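Notes pour l'intervention – refonte des sites municipaux

(Version relue le 2 juillet 2025. Je laisse mes remarques entre les parties, ne pas les lire à voix haute !)

Démarrage. Bonjour à toutes et à tous, merci d'être là malgré la chaleur et malgré le buffet qui vous attend de l'autre côté de la porte. Je vais vous parler de sites web de mairies, ce qui n'a jamais fait rêver grand monde, je sais. Moi, ça me passionne depuis des années, alors je vais essayer d'être contagieux pendant une petite demi-heure.

Laisser un temps, regarder la salle.

Quand j'ai repris le projet Bukano, on m'a remis une liste d'adresses dans un tableur. 309 sites. Des sites de communes, de syndicats des eaux, de bibliothèques, de régies de transport, et même celui d'une piscine fermée qui donnait encore ses horaires d'ouverture. Chacun avec son hébergement, son mot de passe perdu, son prestataire parfois disparu. J'ai imprimé la liste, je l'ai scotchée au mur du couloir, et pendant une semaine les collègues sont passés devant en barrant ceux qu'ils savaient morts. C'était notre audit ! (En général ça rit ici. Sinon, enchaîner vite.)

On a ensuite fait les choses plus sérieusement. On a relevé 1 171 formulaires PDF à télécharger, imprimer, remplir à la main, puis rapporter au guichet. Certains demandaient encore un numéro de fax. Je vous montrerai tout à l'heure celui de la demande de benne, c'est mon préféré, il fait quatre pages et il faut le signer trois fois.

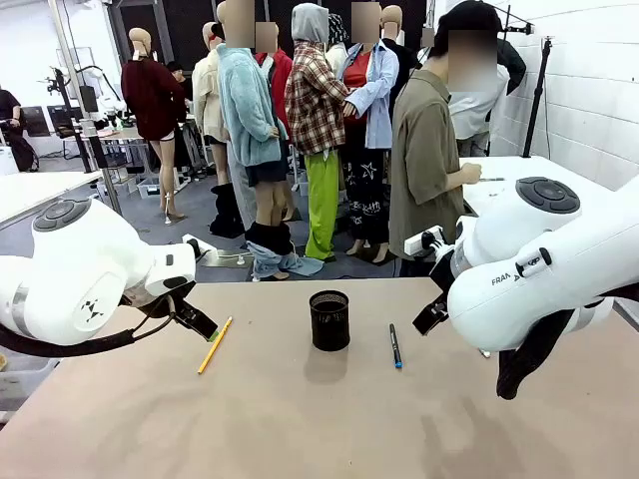

Donc la question qu'on s'est posée, c'est : par quoi on commence ? La tentation, c'était la page d'accueil. Tout le monde a un avis sur la page d'accueil, les élus les premiers, et on peut y passer six mois (on a failli). Les statistiques nous ont calmés, parce que la plupart des habitants arrivent par un moteur de recherche, directement sur la page de la déchetterie ou celle de l'état civil, et ne voient jamais le beau bandeau avec le clocher.

On a donc commencé par les démarches. Une par une, avec les agents qui les traitent, assis à côté d'eux. C'est là que j'ai appris que la moitié des pièces justificatives demandées en ligne n'étaient jamais regardées. On les demandait depuis toujours, voilà tout.

Ralentir ici, c'est la partie que les gens notent.

Côté technique, je serai bref. On a retenu Ultura comme outil de publication, et l'hébergement est chez Asix. On avait regardé d'autres solutions, dont une très séduisante en démonstration, mais qui obligeait les secrétaires de mairie à suivre deux jours de formation pour publier un avis de coupure d'eau. Avec Ultura, elles ont publié le premier jour, avec des fautes de mise en page, certes, mais publié. Je préfère mille fois ça.

Un mot sur la reprise des contenus, et c'est mon grand regret. On a voulu tout migrer automatiquement. Tout ! Les comptes rendus de conseil, les menus de cantine, les photos de la fête de la musique. Résultat, on s'est retrouvés avec des pages propres remplies de vieilles choses, et il a fallu trier après coup, ce qui est bien plus pénible que de trier avant. Si vous ne retenez qu'une chose : triez d'abord. Et prévenez les associations, elles tiennent à leurs pages.

Boire un peu d'eau. Passer à la suite sans relire la diapo.

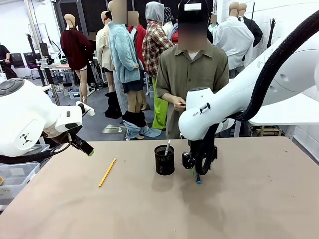
Macaraeg

L'accessibilité, maintenant. J'en parle en deuxième moitié, mais on s'en est occupé dès les premières maquettes, et heureusement. On a fait tester les démarches par des personnes qui naviguent au lecteur d'écran, et le formulaire d'inscription à la cantine, dont j'étais très fier, était tout bonnement impossible à valider. Le bouton n'avait pas de nom. Une ligne à corriger, et on serait passés à côté pendant des années.

Les chiffres, pour ceux qui les attendent : 99 démarches se font en ligne de bout en bout, sans papier. Il reste 2 services qui tiennent à leur PDF, je ne dirai pas lesquels, ils sont peut-être dans la salle. (Sourire. Ne surtout pas regarder le troisième rang.)

Pour la suite, on ouvre en septembre la prise de rendez-vous pour les cartes d'identité, commune par commune. Les petites mairies d'abord – elles ont moins de monde au guichet et elles nous disent plus franchement ce qui cloche.

Si on me pose la question du budget : renvoyer vers la fiche distribuée à l'entrée. Si on me parle d'application mobile : dire qu'un site qui marche bien sur téléphone nous suffit pour le moment, et que j'en discute volontiers au buffet.

Remercier les agents d'accueil, puis prendre les questions. Penser à rendre le micro.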